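Stop Reporting Hours

Most groups that train manipulation policies report the size of a dataset in hours. I think the unit is wrong, and I think it leads people to collect the wrong examples.

An hour of teleoperation says how long the arms were powered and someone was driving them. It says little about how many distinct situations the policy will see. On a two-arm cell with clear plastic trays, a skilled operator can log 100 episodes before lunch in which the tray never moves more than a hand's width. The loss curve looks fine. Then the tray is put down near the table edge and the policy closes on air.

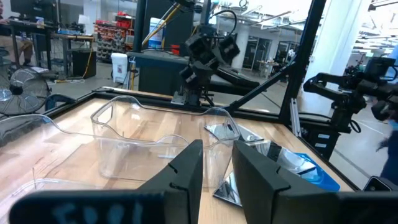

Transparent parts make the problem worse. A wrist camera sees a clear rim mostly as reflections and bent wood grain, and both change with the light and the angle of approach. Start poses, lighting and approach direction should therefore be varied on purpose, and the variation should be written down. At Brevik, Doina Ionescu keeps a start-pose sheet with 17 tray layouts, and the operator draws one before each episode. It slows collection, and the operators dislike it. Her set of 314 episodes still trained a better policy than the 400 we had recorded freehand on the same task.

The usual objection, put to me by Craig Moncrieff, is that operators supply variety without being told to. My experience is that they do so for the first few episodes. After that they settle into the grasp that worked last time, and the data narrows.

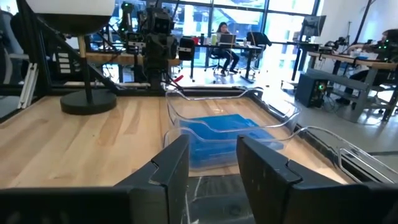 Failed grasps are the other casualty of counting hours. Many teams delete them to keep the set clean. A miss followed by a correction is often the only record of how to recover, and it should be kept and labeled as such. Misses with no correction can go in a separate folder.

I would ask for three numbers in place of hours: distinct start layouts, lighting conditions, and episodes containing a recovery. All of them can be filled in at the bench while the arms are homing.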